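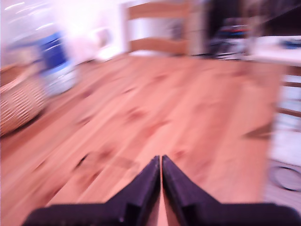 The Floor Comes First

Pine marks easily, and most people who own a pine floor stop minding after the first winter. The knots darken, the boards take on an orange tone, and a scrape from a chair leg ends up looking like part of the grain.

In the older houses of Cundenness, plank floors were often hidden under carpet for decades. Antunes, a small flooring shop on the harbor road, now spends most of its year bringing them back. A bedroom takes the crew two days. A full ground floor can run to $2290, stairs not included.

Owners then have to decide what goes back on the boards. The shop's advice is to wait 6 days before moving in anything heavy, and to start with light pieces. A woven wicker basket is a good one. It holds blankets or toys, it lifts with one hand, and its pale beige and tan strands sit well against warm wood.

Felt pads help under the bigger furniture – change them when they pick up grit. Sweep along the boards, then go over them with a barely damp mop. Rugs can wait until November, when the rooms get cold and bare planks are hard on the feet.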